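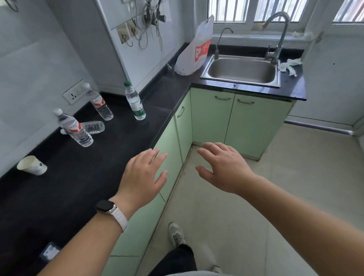 **mildewed_oats** replied:

Before the whole board runs out and buys a pallet, can we agree that the Erley water is fine most of the time? I've lived in Pusside for 18 years and drunk out of the tap for all of them. It goes the color of weak tea twice a year when they flush the mains, you run it until it gives up, and life resumes. The water company mails a notice. The notice arrives the day after. I have made my peace with the notice.

**gravelpit** replied:

Weak tea is generous. In May it was the color of the pond behind the tire place and it stayed that way past dinner. I'm on the low end of the hill, so maybe I get everybody's leftovers.

My question in the first post wasn't whether the water is fine. It was how people in small apartments keep enough drinking water on hand to get through an outage without sleeping next to it. I have one closet and the vacuum got there first.

**pelican_brief_case** replied:

A gallon per person per day is the number you always see, and three days is the usual starting point. Two people for three days is six gallons, which doesn't sound like much until you try to find a home for it in a one-bedroom. Things that have worked for me, in the order I tried them:

1. Under the bed. Good for flat cases. Bad for anyone who likes to vacuum under there, which in my case was a theoretical concern.
2. The bottom of the coat closet. Heavy stuff belongs on the floor anyway. You will kick it every morning for a week and then you'll learn.
3. The backs of the kitchen cabinets, a bottle or two at a time, wherever there's a gap. You end up with water stashed all over the place like a nervous squirrel, but none of it is in the way.
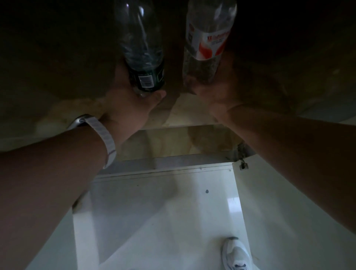

4. The top shelf over the fridge. I gave this one up. It's warm up there, and I'm short, and water is heavy when it's coming at you.

Whatever you pick, keep it away from the bleach and the paint thinner. Plastic lets smells through over time and you don't want to find out which smell.

**mildewed_oats** replied:

Or fill a few clean pitchers the night before the flush.

**gravelpit** replied:

The notice comes the day after. You said so yourself.

**mildewed_oats** replied:

I said I'd made my peace with it. I didn't say I had a plan.

## Bottles or one big jug?

**no_thanks_karaoke** replied:

Big jug, and I'll die on this hill, presumably while carrying the jug up it. I have an 11 liter Isaksson container with a spigot. It cost less than the bottles I used to buy and forget, and it doesn't turn the recycling bin into a sculpture. Wash it, sanitize it, fill it from the tap on a good day, write the date on a piece of masking tape, change it every six months. Done.

**pelican_brief_case** replied:

Nothing against the jug, but you can't hand a jug to somebody who's leaving for work. And if something gets into one bottle you lose one bottle. If something gets into the jug you lose the jug.

Also the spigot on mine leaked. Slowly, over a week, into a drawer of cloth napkins that I was apparently saving for a visit from the governor.

**no_thanks_karaoke** replied:

Was it an Isaksson?

**pelican_brief_case** replied:

No, it was from the clearance shelf and the label was mostly in pictures.

**no_thanks_karaoke** replied:

I rest my case, and my case does not drip.

**lowercase_larry_bird** replied:

you're both ignoring the weight. my old place on skomska street was a fourth floor walkup and i hauled bottled water up there for a year like a pack mule with a lease. the downstairs neighbor had a filter pitcher and a good attitude. she was happier than me

**gravelpit** replied:

A filter pitcher is no help if nothing comes out of the tap, though. And I'd want to read the box very carefully before trusting one during a boil notice. Most of them are made to improve the taste.

**lowercase_larry_bird** replied:

fair. she also moved away

## Rotation, or the can of worms

**pelican_brief_case** replied:

Since somebody messaged me about dates: store-bought water in sealed bottles keeps a long time if it's stored somewhere cool and dark. The date on the cap is more about the plastic and the taste. Tap water you bottled yourself is the stuff to swap out every six months.

My system is that the new ones go in behind and the old ones come out the front, same as a grocery store. It works about as well as you'd expect from a person who has cumin from two apartments ago.

**mildewed_oats** replied:

I want it noted that this thread began as a simple complaint about brown water and now has a supply chain.

**gravelpit** replied:

Update, Jun 12, 2022. I gave up a morning to it. Everything came out of the kitchen cabinets, including a fondue set I don't remember agreeing to. The fondue set is going to the thrift store and its spot is going to water.

I bought the plain store bottles in the end. I know, I know. The jug people can have my apology in writing. I move every couple of years and I'd like my emergency plan to fit in a tote bag.

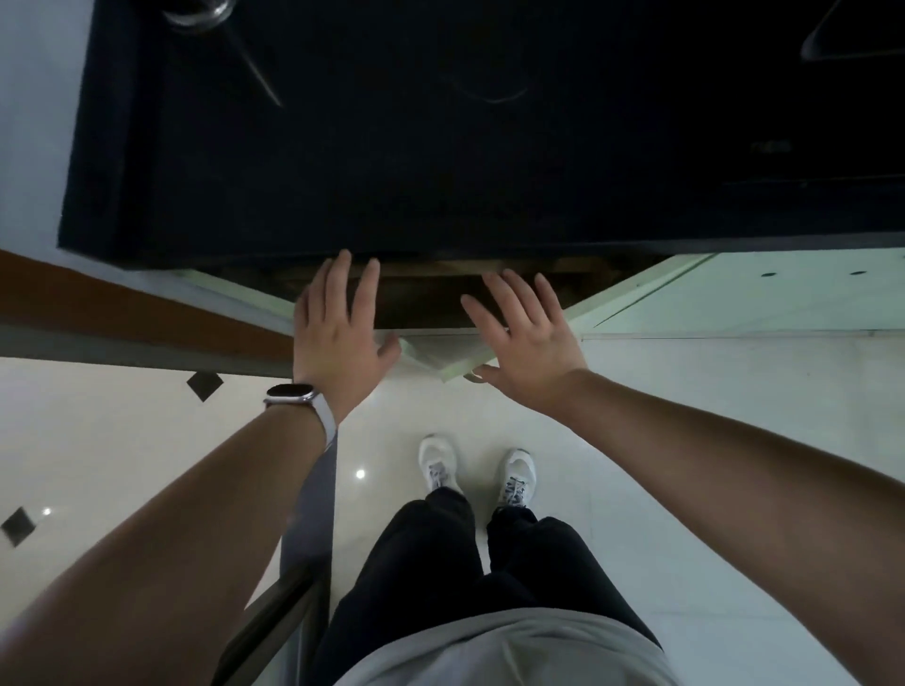

The other thing I did was sign up for the text alerts, which it turns out the water company has had for a good while and mentions in small print on the back of the bill. It took me three tries because the form wanted my account number without the dashes, and the bill prints it with the dashes. So now I should hear about the flushing before the sink tells me. Total spent was $18, and I still can't close the closet, but that's the vacuum's fault.

**mildewed_oats** replied:

Wait, there are texts?

**gravelpit** replied:

Back of the bill, left side, under the part about not pouring grease down the drain.

**no_thanks_karaoke** replied:

18 bucks would have gotten you most of the way to a jug.

**lowercase_larry_bird** replied:

does anyone want a fondue set

**gravelpit** replied:

It's yours. Bring a bag, the forks are loose.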